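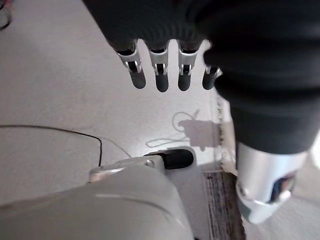 On 16 Dec 2023, Dace Jankauskaitė wrote:

> I have moved to the Livero flat sheets, the heavy white ones, and I can't
> fold them tidily without help. I lose the second corner every time and
> then half of it is on the floor. Do you all fold on the bed or standing
> up? Also, is it worth ironing them first? They are 100 per cent cotton
> and come out of the machine very creased.

Dace,

Standing up, for me, but I only changed to that in February. Before then I folded on the bed, which is fine if the bed is free. Mine usually has the rest of the washing on it.

Start with the long edge. Get both hands up under the sheet, palms towards you, and find the two corners of one long side before you do anything with the rest. If you begin at the short end the weight all goes to the middle and pulls the corners out of your hands.

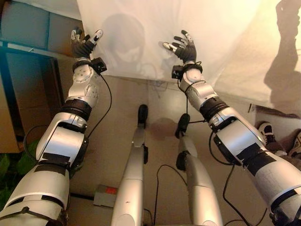
Then bring the right hand over to the left, put one corner inside the other and run your free hand down the fold. Do that once more the same way and the sheet is narrow enough to lay on a table and finish there.

I don't iron before folding. I iron the top third of the ones for the spare room and leave the others. 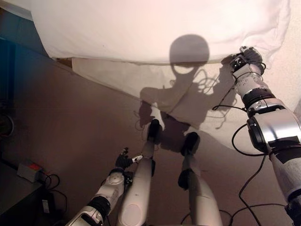

White sheet in folds, lower layer on the floor.

A hard floor helps. I used to do this on the carpet at Honbridge and had to pick bits off afterwards. On tiles I sweep first and stop worrying about it.

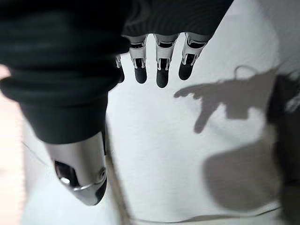 Clothes make more difference than I expected. Anything with a loose cuff or a button catches in the hem as you slide your hand along it. A dark ribbed knit sleeve like that one, bunched up in folds on the forearm with the thumb coming out from under the cuff, is the sort of thing I wear for it now.

On storage, the Bestton shelf boxes take 8 of my doubles if they are folded flat. The Raudsepp ones are deeper but the lids bow. I can measure mine if you want the sizes.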